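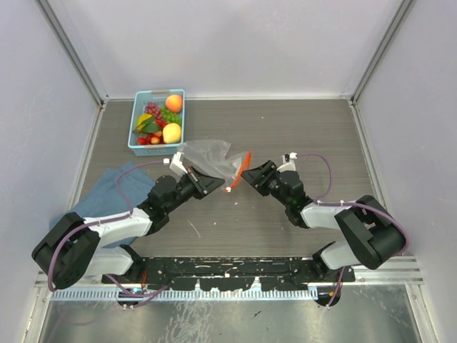 The bag before the basket

Small household items are lost in storage more often than they are lost outside it. The usual cause is the container. An opaque box has to be opened to be read, an open basket lets its contents mix, and a drawer does both. The clear zip bag solves part of the problem at very low cost, and it deserves more attention than it gets.

A zip bag has two working parts, the film and the closure. The film is normally polyethylene, graded by thickness. Storage bags are thicker than sandwich bags and stand up better to corners. For play food, craft pieces and table decorations, a medium film is enough. Very thin film creases after a few uses and stops being easy to see through, which removes the main reason for choosing it.

The closure comes in two common forms. A press strip is a ridge that fits into a groove, and it must be pinched along its full length. A slider does the pinching for you but leaves a small gap at the end of its travel. Coloured strips help in either case. Orange or blue shows up against a wood-grain table, where a plain strip has to be found by touch.

Opening is the awkward step. A crumpled bag clings to itself, and one hand cannot easily part the two lips. Hold one top corner, let the bag hang, and take the strip near the other end. The weight of the film pulls most of the creases out. Once the mouth is open, fold the top edge outwards to form a cuff. A cuffed bag stays open while it is filled.

Artificial fruit makes a good test load. Peaches and apples are round and bulky, grapes come in clusters that catch on the strip, and strawberries are small enough to vanish under everything else. Put the round pieces in first, lay the grapes on top with the stems pointing down, and give the strawberries a bag of their own. Loose leaves go in flat — they bend badly if pushed in last.

The basket still has a use. A plastic one in a pale colour keeps a set together on the table while it is being sorted, and afterwards it holds the filled bags upright on a shelf. At the Prudaven toy library, 60 sets are kept this way, each with a card label facing outwards. The Wonditz play centre tried the same method with deep boxes in December and went back to baskets, as the bags slid flat and the labels could not be read.

Fill to three quarters and press the air out before closing. Wipe the strip with a dry cloth if crumbs or dust have collected in the groove, and sweep the table first, as small debris travels into the bag with the contents. Bags that no longer close along the full length should be taken out of use.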